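The screw job went to the arm. What about the bench?

Typed at the end of a shift, so sorry about the spelling. 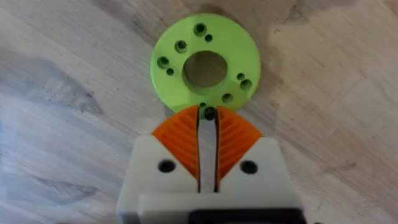
What the work is

A green printed flange, flat on the table. A small black screw. Orange fingers bring the screw to the part. Doesn't sound like much of a job. It was four people's job at Trolstead until May, and I was one of them.

Pick, place, turn, next. We did the Bruta order that way, 579 flanges, all by hand, and my thumb still clicks from it. So I'm not going to sit here and tell you the old way was lovely. Anybody who says small-screw work is a craft that must be saved hasn't done it past lunch. Yi-chun Chiu wore a wrist brace for most of the winter. She doesn't now.

That's the good part and I'll give it its due.

What went missing

Talk, mostly. When your hands know the job your mouth is free. I learned how to read a pay slip at that bench. Learned which supervisor you could ask for an early finish. Oi-ling Tsao taught two new hires enough English to pass their forklift test, all of it over screws. None of it was on a work order so none of it got counted when they did the sums.

Now one of us stands with the arm and three are elsewhere. Packing, returns, the print room. Same pay, fair enough, they kept their word on that. But the one who stands there stands there alone. You watch. A screw goes in crooked or gets dropped, you stop it, clear it, start it again. In my first week I wrote down 103 stops. Some days it's hardly any and that's worse, because you still can't look away.

Watching is work. I want that said plainly becuase the new job sheet calls it "light duty." Try staring at the same pair of fingers for a whole afternoon and then drive home. My eyes are done by three.

Who gets asked

Dirk Wuyts runs the floor and he's decent. He asked us where the cups of screws should go. He asked about the height of the table. He did not ask how long a person should mind the thing before somebody swaps in, and when I brought it up he said the arm doesn't need a break. Well no.

We settled on two hours. Should be less – 30 minutes on, then something with your legs in it, then back. Yayra Sowah worked at Kaewsai before she came to us and they rotated there, and she says people fought to get on the machine instead of off it. I believe her. It's interesting for half an hour. You start to see what it's going to get wrong before it does. Thats a skill, and a new one, and right now it pays exactly zero extra.

So pay for it. Put it on the sheet under its own name. And let the minder change things – move a part, slow it down, say this batch of flanges is printed rough, send it back. At the moment I have to go find someone to do any of that. I put these screws in for six years. I know which holes bind.

And give us a table

Small ask, last one. Put the packing bench next to the arm so there's two people within earshot. Costs a morning of shoving furniture. Dirk says the floor plan is locked till the Stolusstead order ships. Fine. After that then. I'll be asking again and so will Yi-chun.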